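Section 4: Pouring and Scoring Your Walkway

Okay, forms are in and staked, gravel is tamped, and you've read Section 3 (please read Section 3). Now for the fun part! I've poured four of these at my own place and two for my sister, so most of what follows I learned by doing it wrong first.

Before you open a bag

1. Lay out your joint marks on the forms with a pencil. Do it on both sides, so you can snap a line across later.

2. Hose down the gravel until it's damp. Puddles are bad, so sweep them out.

3. Stack your bags in the shade, next to the mixer. I started at 7 in the morning in October and was still glad of the shade.

CAUTION: Wet concrete burns skin. Rubber gloves, long sleeves, eye protection, and rinse right away if you get splashed. Wear a mask when you dump the bags, too.

Mixing and filling

4. Mix one bag at a time and stick to the water amount printed on it. It'll look too dry for a while. Keep going!

5. Start at the far end and work back toward the mixer. Poke the mix along the edges with a trowel so it fills the corners.

6. Drag a straight board across the top of the forms, sawing side to side as you go. Fill the low spots and drag again.

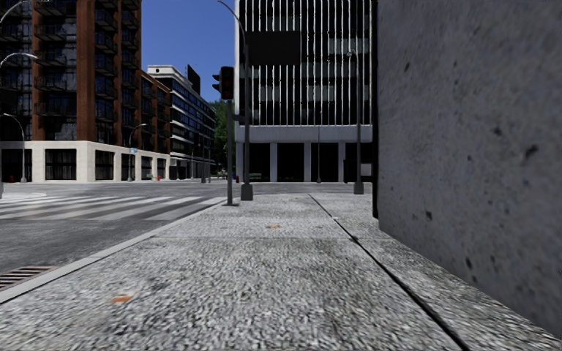
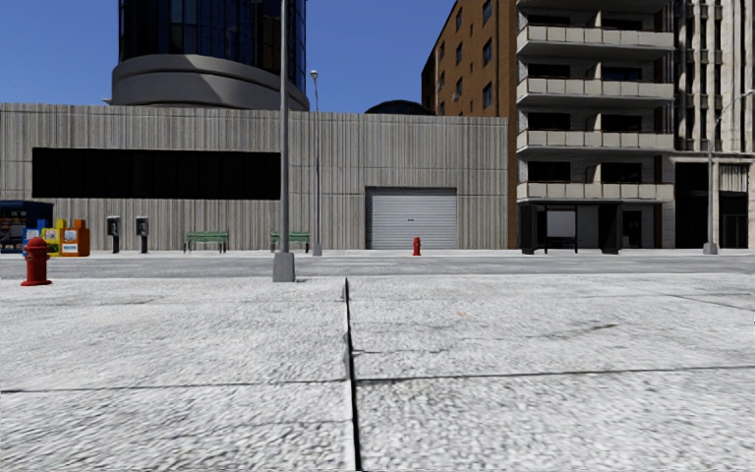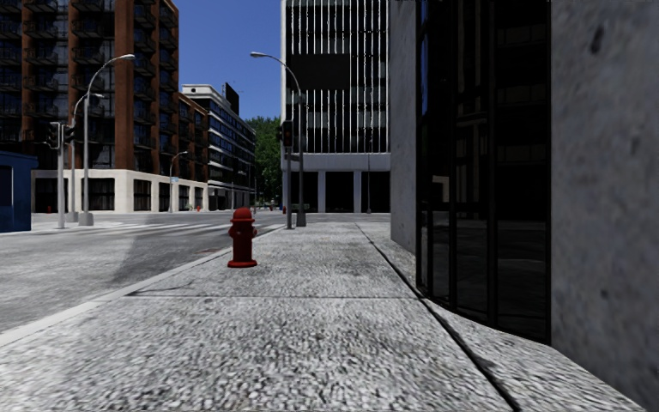

Sidewalk paving, with joints running across the slabs.

Joints are where most first-timers get lazy, and I was one of them. Concrete shrinks as it cures and it's going to crack someplace, so you want to pick the place yourself. On a skinny garden path, cuts from side to side are all you need. If yours is wide, add one running the long way as well, like the dark line that divides the paving left and right in the second picture, and keep your panels close to square.

7. Wait for the surface water to disappear, then run your groover along a straight board at each pencil mark. Go a quarter of the slab's depth. Mine is a Prosard, bought used, and any brand with a deep enough bit will do.

8. Round the outside edges with an edging tool.

9. Pull a damp broom across, one direction only, and leave it alone. (I mean it. I fussed with my second one for 15 minutes and made it worse.)

NOTE: Jonalyn Tolentino wrote in to ask if she could cut the joints with a saw the next day. Yes, you can, but don't put it off any longer than that, and wear your mask.

10. Cover with plastic and weigh down the edges. Keep it covered for a week. Foot traffic is fine after a day or so, wheelbarrows should wait the full week.

Pulling the forms is in Section 5, along with what to do about chipped corners.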